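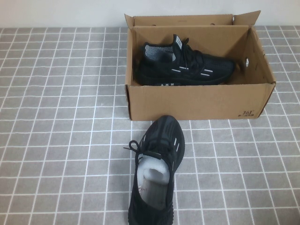 One in, one out. Black knit pair, 361° box, lid still attached.

Packing knit sneakers in the original box: heel to toe or same direction?

rforsberg_88
I am putting shoes away for long storage, one pair per box, boxes stacked on a closet shelf. Everything is going back into the retail cartons. My question is orientation. With leather shoes I go heel to toe, soles outward. Knit uppers have no structure at the front, and I suspect the toe gets pressed flat when the second shoe goes in. Does anyone here have a method that holds up from August to January?

plundby
Heel to toe, on their sides, soles against the long walls of the box. The soles take the load and the uppers face each other in the middle. Put one sheet of plain paper between them. Stuff the toes first, loosely.

S. Zervas
Disagree on the sides. A knit upper laid on its side creases at the collar, and the crease stays. I store mine soles down, heel to toe. It needs a wider box. If the lid touches the uppers, the box is too small.

plundby
Most retail boxes won't take two shoes soles down without overlap. They are sized for shoes on their sides.

S. Zervas
Then use a different box. I moved to the Platorix drop-front bins two years ago. No creases since.

rforsberg_88
I would like to keep the cardboard. The size label is on it and I have the shelf measured for it.

njal_l
Check the hole in the end panel before you stack. If it faces the closet wall it does very little. Turn the boxes so the hole faces the room. Also look at the bottom edge of the front panel, yours looks a little creased there. I would put that one on top of the stack.

maj-britt f
Corrugated holds up fine. My stack is five high and the bottom one is still square. Moisture is the bigger problem. Let the shoes air for 2 full days with the insoles out before they go in a box, then add one silica gel packet per box.

njal_l
Five high with light sneakers, yes. With boots I would stop at three.

N_Andrade
Is that a tile floor in the closet too? Cardboard directly on tile picks up damp from below in my apartment. I use a Boström slatted shelf, 17 inches deep, and the problem went away.

rforsberg_88
The closet has a wooden shelf. The tile is only where I do the packing.

Tried both ways this evening, 19 August 2026. On their sides with paper in the toes, the lid closes flat. Soles down, it does not. Going with sides, hole facing out.

S. Zervas
Check the collars in January and post the result. I expect a crease.

plundby
Stuff the collars as well as the toes and there won't be one.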